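How to take a seven-day set of blood pressure readings at home

Last updated November 21, 2020

A single blood pressure reading says little. Pressure rises and falls through the day with posture, food, pain, temperature, conversation and a full bladder, and many people read higher in a surgery than they do in their own kitchen. A set of home readings taken to a fixed routine gives a figure that can be compared with a threshold.

The routine on this page is for adults who have been asked to record their blood pressure at home, or who want to bring a set of readings to a routine appointment. If your surgery has given you its own instructions, follow those. If you are pregnant, or have been told you have an irregular heartbeat such as atrial fibrillation, ask before you start, as many automatic monitors are less reliable in both cases and a different device or method may be needed.

What you need

An automatic upper-arm monitor that has been clinically validated. Wrist monitors are more sensitive to position and are best kept for people who cannot use an upper-arm cuff. Finger monitors should not be used.

A cuff of the correct size.

A straight-backed chair and a table high enough to rest the forearm on.

A record sheet. Paper is fine. The Reltine sheet used for the layout further down has four rows a day and a column for notes, and any ruled page can be set out the same way.

A watch or clock with a second hand, or a timer, unless the monitor counts the gap between readings itself.

Choosing the cuff size

The wrong cuff is a common source of error and the error has a direction. A cuff that is too small reads high. One that is too large tends to read low.

To find your size:

1. Let the arm hang relaxed at your side.
2. Find the bony point at the top of the shoulder and the point of the elbow. The measuring place is halfway between them.
3. Pass a soft tape around the arm at that place, flat against the skin, without pulling it tight.
4. Read the figure in centimetres and compare it with the range printed on the cuff or given in its manual.

Ranges differ between makers, and they overlap. An arm measuring 31 cm falls near the top of the standard Pilow cuff and near the bottom of the large one. Where an arm falls within both ranges, use the cuff whose index line lands well inside the marked zone when wrapped, and stay with that cuff for the whole set. Do not pair one maker's cuff with another maker's monitor, even if the connector fits. The monitor's calculation is matched to its own cuff.

Choosing the arm

On the first occasion, before the week begins, measure both arms, one after the other, and repeat once. A small difference is ordinary. If one arm is higher each time, use that arm for every reading afterwards. If there is no steady difference, use whichever is more convenient, usually the one you do not write with. A difference of more than 15 mmHg in the upper figure that keeps appearing should be mentioned to your doctor or practice nurse.

Do not use an arm with a drip, a dialysis fistula, or one you have been told to protect following removal of lymph nodes.

Setting up the monitor

Set the date and time first. Most monitors stamp every stored reading, and a clock left at the factory setting makes the memory useless for checking the sheet later. On the Mirau monitor the clock is set by holding the memory button until the year flashes; it resets whenever the batteries are removed for more than a short time, so check it after changing them.

Clear any old readings, or note the number of the last one. If the monitor stores readings for two users, select the right user and leave the switch alone. If there is an averaging mode which takes several readings and shows only their mean, turn it off. You need the individual figures.

Before each session

For thirty minutes beforehand, do not smoke, drink coffee, tea or other caffeine, eat a meal, or exercise. Empty your bladder. Take off any sleeve that would sit under the cuff; a rolled sleeve that grips the upper arm is worse than a thin one left down, and bare skin is better than either.

Sit with your back against the chair, feet flat on the floor, legs uncrossed. Rest the forearm on the table with the palm upwards and the hand open. The middle of the cuff should be level with the middle of the breastbone. If the table is low, put a folded towel or a book under the arm. Do not hold the arm up by its own effort.

Sit quietly like this for five minutes. Do not talk, read messages or watch the news.

Fitting the cuff

1. Slide the cuff up the arm with the tube running down towards the hand.
2. Set the lower edge two finger-widths above the crease of the elbow.
3. Turn the cuff until the artery mark lies over the inner side of the arm.
4. Close it so that two fingertips slide under the edge, but no more.

The cuff can be fitted at the start of the five minutes, so that you do not have to move again before the reading.

Taking the readings

Take 2 readings in the morning and 2 in the evening, on each of 7 days in a row.

Morning: within an hour or so of getting up, before breakfast, and before blood pressure tablets if you take them, unless you have been told otherwise.

Evening: before bed, or before the evening meal if that is easier to keep regular. Choose one and hold to it.

1. Press start. Keep still and do not speak while the cuff inflates and deflates.
2. Write down both figures and the pulse as soon as they appear.
3. Wait at least one minute with the cuff slack on the arm.
4. Press start again and write down the second set.

The larger figure is the systolic pressure, the smaller is the diastolic. Both are in millimetres of mercury, written mmHg.

Copy the numbers exactly. Rounding to the nearest ten, or leaving out a reading that looks too high, is common and makes the average worthless. If the monitor shows an error code, or you coughed or moved during the measurement, wait a minute, repeat it, and write the reason in the notes column.

Do not carry on measuring until you get a figure you like. If the two readings in one session are far apart, take a third, write it down, and mark it as a third.

Setting out the sheet

Head the sheet with your name, date of birth, which arm, cuff size, and the make and model of the monitor. List your current medicines and doses at the top or on the back. Then, for each day:

Day 1, morning, reading 1: time, systolic, diastolic, pulse, notes
Day 1, morning, reading 2: time, systolic, diastolic, pulse, notes
Day 1, evening, reading 1: time, systolic, diastolic, pulse, notes
Day 1, evening, reading 2: time, systolic, diastolic, pulse, notes

Use the notes column for anything that could move the figure: a poor night, a headache, a missed tablet, a cold remedy containing a decongestant, an anti-inflammatory painkiller, alcohol the evening before.

Working out the average

Leave out everything from day 1. First-day readings run high in many people while they get used to the cuff. Average the readings from the remaining 6 days.

1. Add up all the systolic figures from day 2 onwards.
2. Divide by the number of readings you added. With no gaps this is 24.
3. Do the same for the diastolic figures.
4. Round each result to the nearest whole number.

A missed session does not spoil the set. Leave the row blank and divide by the number you have. If several sessions are missing, carry on for extra days until you have filled the gaps, and say so on the sheet. Leave the day 1 figures on the sheet as well; they are left out of the sum only.

Reading the result

In UK practice, a home average of 135/85 mmHg or above is generally treated as raised in adults under 80. The corresponding surgery figure is 140/90, which is why the two should not be mixed in one average. Different targets may apply if you are 80 or over, or have diabetes or kidney disease. The average is a starting point for a conversation with the surgery. It is not a reason to start, stop or alter a medicine by yourself.

When not to wait for the week to finish

If a reading is 180/120 mmHg or higher, sit quietly for five minutes and repeat it. If it stays at that level and you feel well, contact your surgery or NHS 111 the same day.

Call 999 if a high reading comes with chest pain, breathlessness, sudden severe headache, confusion, loss of vision, weakness or numbness on one side, or difficulty speaking. Do not delay the call to take another reading.

Low readings matter as well. If you feel faint or light-headed on standing and the upper figure is below 90, lie down, and speak to a pharmacist or doctor that day. Fainting with injury, or a faint from which you do not come round fully, needs an emergency call.

Looking after the equipment

Store the cuff loosely rolled with the tube uncoiled — a sharp bend near the connector is where most tubes crack. Wipe the cuff with a barely damp cloth and let it dry in the air. Replace the batteries before a new week of readings if the low-power symbol has appeared at all, as a weak set can slow the pump and produce repeated errors.
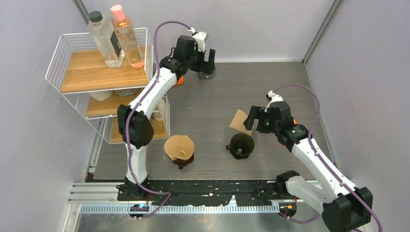
Have the monitor checked at the interval given in its manual, commonly every one or two years, and sooner if it has been dropped. Some pharmacies and surgeries will compare it against their own device if you ask. Write the date of the last check on a label on the underside, and copy it to the top of the record sheet each time you begin a new set.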